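Ticket n° 4000-233
Objet : protège-matelas matelassé Vuvisar, bords qui remontent, et plaid imprimé qui glisse
Statut : rouvert par la cliente
Ouvert par : Olaia Peñalver
Suivi par : Merle Tawhiri, service après-vente Hukach

Message initial – Olaia Peñalver
Bonjour. Le protège-matelas blanc acheté en novembre rebique aux angles côté tête. Je le tire, je le rentre, le lendemain c'est à refaire. Le plaid jaune (celui avec les œufs, vendu dans le même lot) file vers le sol dès qu'on s'assoit au bord. Lavage à 30, pas de sèche-linge. Matelas acheté chez vous aussi, donc ne me dites pas que les dimensions ne vont pas.

Réponse – Merle Tawhiri
Bonjour Madame, merci de vérifier que l'étiquette est bien placée côté pieds et que le protège-matelas n'a pas été mis à l'envers. Un temps de pose de 72 heures est conseillé pour que les fibres reprennent leur forme.

Olaia Peñalver
Étiquette côté pieds, oui. 72 heures passées, oui, et deux fois. Je ne vois pas très bien comment des fibres « reprennent leur forme » en restant à plat, mais j'ai attendu. Les angles remontent toujours.

Réponse – Merle Tawhiri
Pouvez-vous essayer sans oreillers ni coussins, puis nous envoyer quelques vues du lit ? Ma collègue Araceli Montoya suggère aussi des clips de tension Trikislow, vendus séparément.

Olaia Peñalver – 22 décembre
Vendus séparément, évidemment. J'ai fait l'essai sans rien dessus et cela ne change rien. Le lit tel qu'on s'en sert :
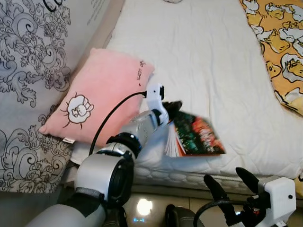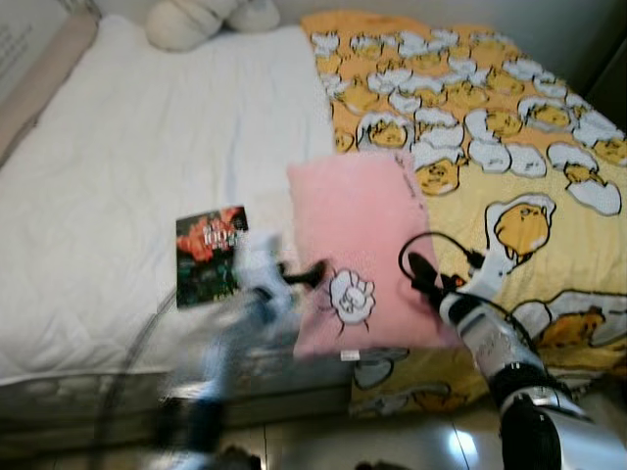
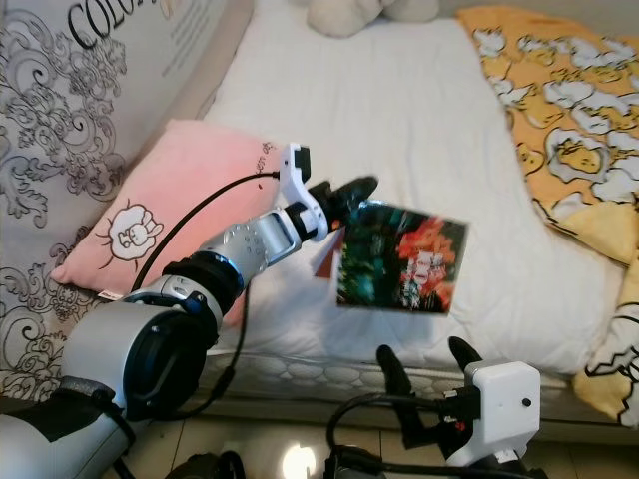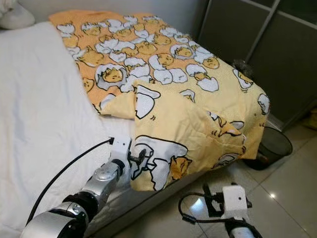

Pour le plaid, j'aimerais qu'on arrête de me parler de « mauvaise répartition du poids ». Il est assez grand pour couvrir son côté du lit et il finit quand même par pendre. Sur la dernière vue, le coin est replié sur lui-même et tout le rabat descend plus bas que le bord du matelas, avec le gros œuf cassé vers le bas. Une fois qu'il est parti comme ça, rien ne le retient. Je doute que vos clips y changent quoi que ce soit : ils se fixent sous le matelas et le plaid est posé dessus.

Réponse – Merle Tawhiri
Merci, dossier transmis à l'atelier. Pour le plaid, l'article n'étant pas élastiqué, il ne relève pas de la garantie de maintien. Un geste commercial reste possible.

Note interne – Kianoush Ansari, atelier
Je ne me prononce pas sur les angles à partir de ces vues, on n'en voit aucun d'assez près. Demander la référence cousue dans l'ourlet. Si c'est un lot 200, l'élastique a été changé entre-temps et on échange sans discuter.

Olaia Peñalver
L'ourlet dit 200. Le reste est effacé – après deux lavages, ce qui mériterait peut-être un ticket à part. Je veux bien l'échange du protège-matelas. Les clips, non merci, et le geste commercial, je demande à voir le montant avant de dire oui.

Réponse – Merle Tawhiri
Échange validé. Le bon de retour part ce soir par courriel. Le ticket reste ouvert jusqu'à réception du nouvel article.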